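Progress report to Surdu, April
Nelelance reading room

Shelving is finished and 14 fabric bins have been bought from the 300 dollar storage allowance. Keegan Beaulieu is sorting the donated books by colour label before they go in.
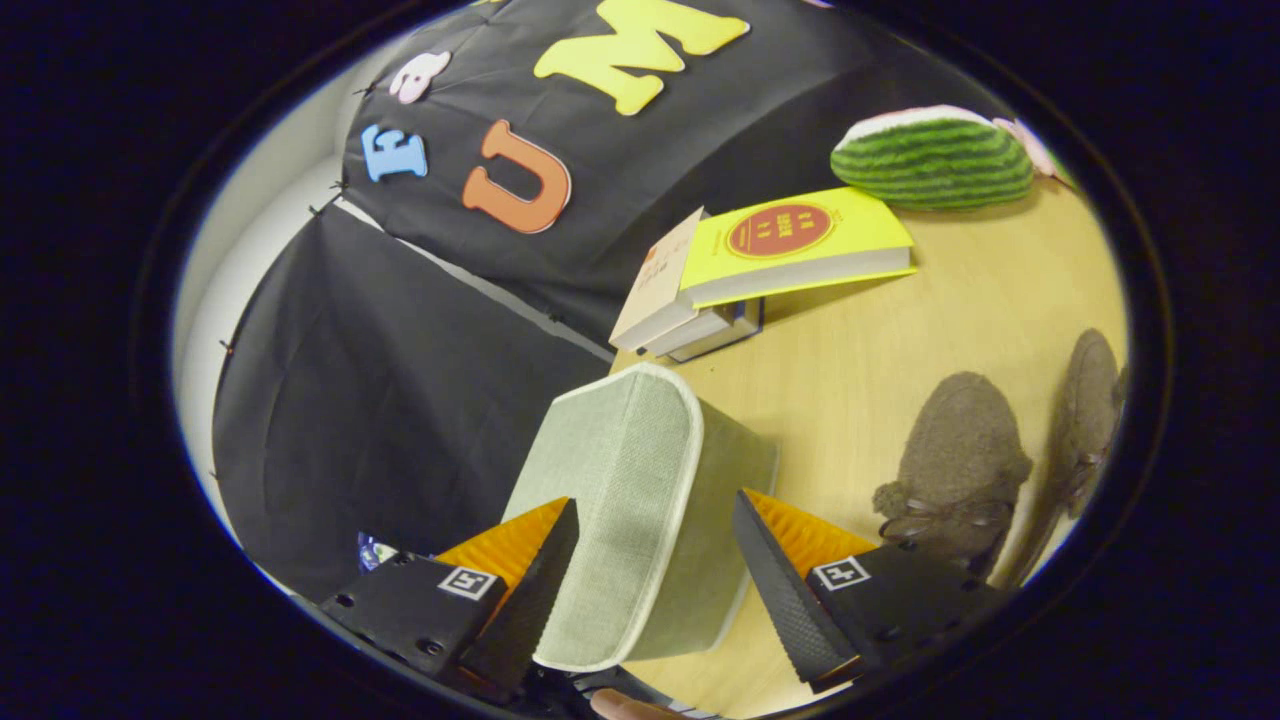
Sage-green bin with cream trim, on the table with books waiting to be sorted.

Still to do: labels for the bins and 2 lamps, on order from Odent. Petrică Onu will send the receipts on Friday.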